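**Two-arm table, shared workshop: gripper droop at full reach**

**kuipers_bench** - Wednesday, December 18, 2024
Extrusion frame, wood top, one arm per side. Left gripper lands 3 mm low at the far bins. Repeatable, so I suspect geometry. Shahzad Sandhu blames the base bolts.

**elau154**
Base bolts would give you scatter. Check shoulder zero first. And post the layout.

**kuipers_bench**
Kiwis left, mangoes middle, garlic right. Both grippers parked in front of the bins:

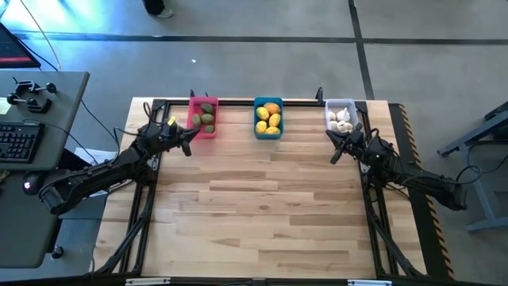
Page 2 of 3

**trutgate**
Disagree with elau154. A base that has settled out of level repeats perfectly well. Put a dial indicator on it and extend the arm.

**elau154**
Fair, if it has settled. Zero is still the cheaper test.

**fiachra_f**
Cables looped around the joints like that will load the wrist on a small arm. I'd reroute before measuring anything.

**kuipers_bench**
Shoulder zero was off on the left, none on the right. Corrected, the error is down to 1 mm. Indicator next - the Lirnelport shop has one I can borrow.

**trutgate**
So 1 mm is still unexplained. I'm staying with the base.

**fiachra_f**
Or the cables. Post the numbers with them unclipped.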